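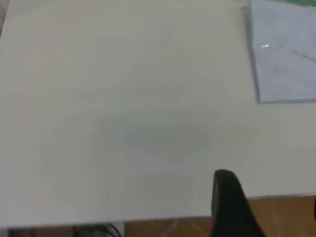 White table top, with a clear plastic sheet lying flat on it

Yellow marks on white table, how to prevent?

Posted by Sanaa Benmoussa, November 16, 2024

Hello to all. I bought a white table in August for my flat in Timthorpe. We eat on it every day and my children also paint on it. At my old table the turmeric made yellow marks and I could never remove them. I do not want the same with the new one. Is it better to cover it always, or only to clean quickly? The seller told me to buy a special cleaner, but I find it expensive. I don't know which finish the table has, there was no paper with it.

Urs Bachmann
I would not cover it the whole time. Under a cover the crumbs and the water stay, and after some weeks you get a line where the cover ends. Put something under the plates when you cook with turmeric, and wipe with warm water and one drop of washing-up liquid. If a yellow shade stays, let the table stand in daylight for a few days. With my mother's table this helped quite well, but it needs patience. Please do not use bleach before you know the finish. Try every product first on the underside.

Rodel Marquez
baking soda and water, works always

Theophilus Tetteh
I must disagree a little with Rodel. Baking soda is a mild abrasive, and on a shiny surface it can leave a dull place which you will see from the side. For the paint I put old newspaper and change it each time. It costs nothing, but check that the ink does not come off when it is wet.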